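Setting out breakfast when you own no dining table
by Daniyal Yousafzai

So the big table went to my sister in November and I never replaced it. What I have now is a bunch of small tables that don't match, plus a counter, and people still come over for breakfast (up to 11 of them, if my cousins bring their kids!). It works great once you stop trying to make it look like one long table. My way of doing it goes like this.

Wipe everything down the night before. Tile is the slow one. Crumbs love the grout lines, so I go over them with a dry brush and then a damp cloth with one drop of dish soap. Molded plastic tops with a raised pattern need the brush too, going both directions along the diamonds. Painted wood only gets a barely damp cloth at my house, and then a dry towel right behind it.

Next comes cutlery. Put a fork and a spoon down as a pair, side by side, at every spot where somebody could stand or sit. I own 24 forks from the Bajwa closing sale, so I'm generous with them. Knives stay in one jar, or they wander off.

Bowls go on the counter with the dry stuff behind them, cereal and nuts in clear containers so you don't get asked what's in there all morning. Big bowls to one side, small glass ones in front for fruit or jam.

Mugs last. Turn the handle toward whoever's picking it up, especially on a crowded counter, where reaching over the rim is how I lost my good Jomow mug. Pour at the counter and carry it over to the table half full. Leave yourself a clear patch on each table for it to land on, a bit in from the edge.

Fork and spoon down:

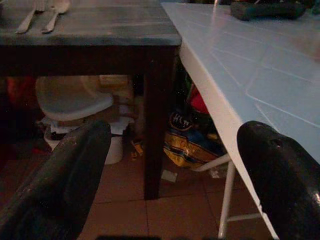 Mug with its handle to the front:
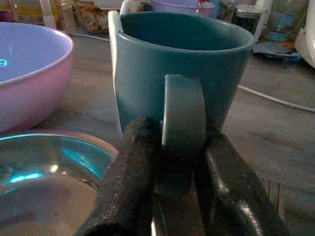
Cup on the white table: 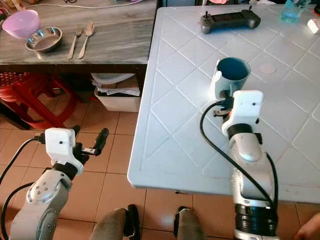

Nollow, 6/29/22

A couple of things people have asked me since I first put this up. Yes, you can mix colors. I'd stay in one family for the cups (mine lean blue and teal) and then let the bowls be whatever they want, pink, lilac, plain steel.

And for cleanup, I do 2 trips: cutlery and cups on the first, bowls on the second. Anything with milk dried onto it gets warm water straight away and sits in the sink while I drink my own coffee, finally.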